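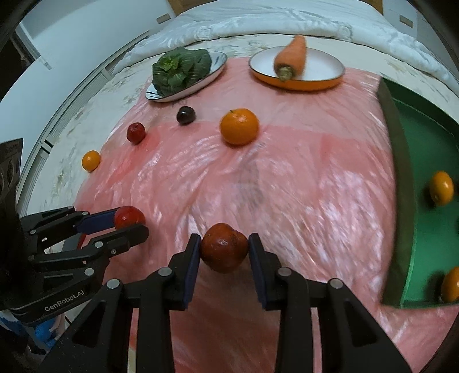
A plum and a tomato: two fruits that lose water through the skin at different rates.

Weight off the shelf

Fruit is sold by weight, and from the moment it is picked it gets lighter. Most of the loss is water vapor leaving through the skin, the stem scar and any small wound. A smaller share is carbon, given off as the fruit breathes. Packers call the total shrink. For a small distributor it can decide whether a season pays.

Rigoberto Quintero has run the storage rooms at Barkari, a regional fruit packer, through 6 seasons. His records are kept by crate, with one line for each weighing. A crate goes on the scale at intake, again when it leaves the cold room, and a last time at the dock. The difference between the first and last figures is what the company paid for and cannot sell.

"Growers talk about sugar and color," Quintero says. "I get paid on water."

The physics is simple. Air inside the flesh is close to saturated. Air in the room usually is not. Water moves from the wetter side to the drier side, and the speed depends on the gap between the two vapor pressures and on how well the skin resists. Cooling the fruit narrows the gap. Raising the humidity of the room narrows it further. A fan pointed straight at an open crate works against both.

Skin is the harder variable. Tomatoes have a tight cuticle and lose most of their water at the stem scar. Plums carry a wax bloom that slows the loss until handling rubs it off. Citrus has a thick peel that dries first and shields the segments, so a tangerine can feel leathery and still be full of juice. Lizeth Bermúdez, who manages intake at Barkari, rejects plums on bloom before she looks at size. A lot with the wax worn away at the growing end will wrinkle at the shoulder in storage, whatever the thermostat reads.

Quintero's current trial compares 2 liners, a plain perforated film and a heavier one sold under the name Tonau. The crates are stacked on the same pallet positions and weighed at 5 in the morning, before the doors start opening. He will not release figures until the November lots are in. The heavier film holds moisture well but also traps condensation, and free water on the peel is where mold begins.

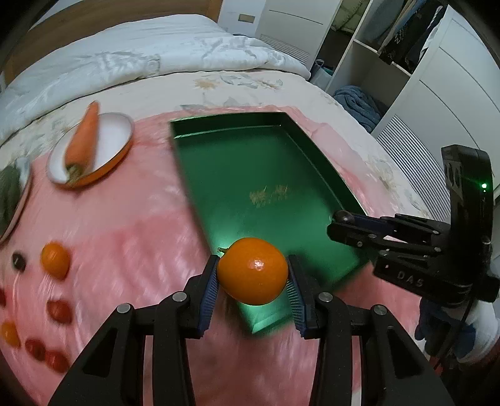
What a kitchen can do

The same rules apply at home, on a smaller scale. The crisper drawer of a refrigerator is a humidity control with a crude valve. Closed, it suits leafy greens and plums that are already ripe. Open, it suits fruit that gives off a lot of ethylene. Tomatoes do better on the counter until fully colored, stem side down, which covers the scar.

Tangerines keep for a few days in a bowl and much longer in the cold. A loosely folded bag slows the drying. A sealed one collects droplets. Washing should wait until the fruit is about to be eaten.

Anyone curious about the numbers needs only a kitchen scale. Weigh 900 grams of plums, leave them out, and weigh them again each evening at the same hour. 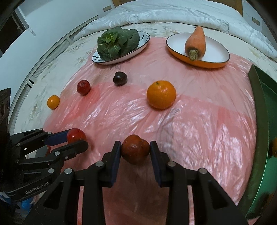
Wrinkled skin on a dark red fruit, beside a glossy one.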